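Birnudia Oral History Archive

The Birnudia Oral History Archive is a public collection of recorded interviews, letters and household papers documenting the working lives of women in the district of Birnudia.
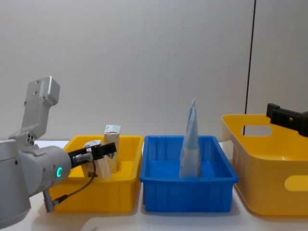 Robot arm with a black gripper and a green ring light.

Origins

The archive was founded by the historian Ayantu Demissie, who began recording former weavers and market traders in the town of Dinsa. The first series contained 35 interviews. Tsehay Weldu joined as archivist and drew up the catalogue rules still in use, under which each speaker is listed by her own name and trade.

Collections

The archive holds 821 recordings and 181 boxes of papers. The largest group, the Harkico Series, concerns coffee sorters and their savings clubs. A smaller group, the Moton Papers, was given by the family of the schoolteacher Adanech Yimer and includes class registers, sermons and a diary kept in two languages. Access to 30 interviews is restricted at the request of the speakers.

Public programme

An annual commemoration is held in November, with readings, a lecture and a display of original documents. Local schools take part through an essay prize. The lecture series was established by Mihret Gebretsadik, whose own study of midwives draws heavily on the recordings. Transcripts may be consulted in the reading room by appointment.

Related articles
Dinsa Weavers' Association
Harkico Series
Moton Papers
Women's savings clubs in Birnudia

Last revised 2022-04-28 | Contact the editors | Back to top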